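2/11/23

Car is back in one piece!! Well, mostly. The new exhaust finally went on, after I'd had it sitting in the hallway since October (I have stubbed my toe on that muffler more times than I want to write down). Signe came over to help and we had the old one off before lunch, except for one bolt by the rear hanger that snapped clean. Of course it did. She drilled it out while I held the flashlight and said encouraging things.

It's the Grollton system, the one Sverre kept going on about, and I love how it sounds. Kind of a low grumble at idle, and then at 4000 rpm it wakes up and I grin like an idiot. There's a bit of drone on the highway but I can live with that. Paid 542 for it, used, clamps included, and the gasket was new in the bag. 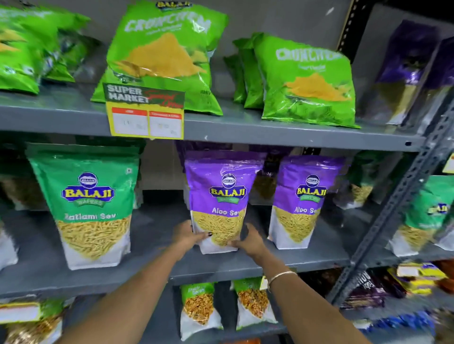 Snack shelf, going for the Aloo Sev.

Still got a tiny leak at the front joint. I can hear it ticking when it's cold, then it goes away. Katherine thinks the flange is a little warped and I should take it to Iltov and let them look at it on the lift, but I want to try tightening it once more first. Stubborn, I know.

Oh, and I need to check all the clamps again at 1000 miles, so I stuck a note on the dash. Next up is brakes, if I can talk myself into spending the money. Hands still smell like penetrating oil.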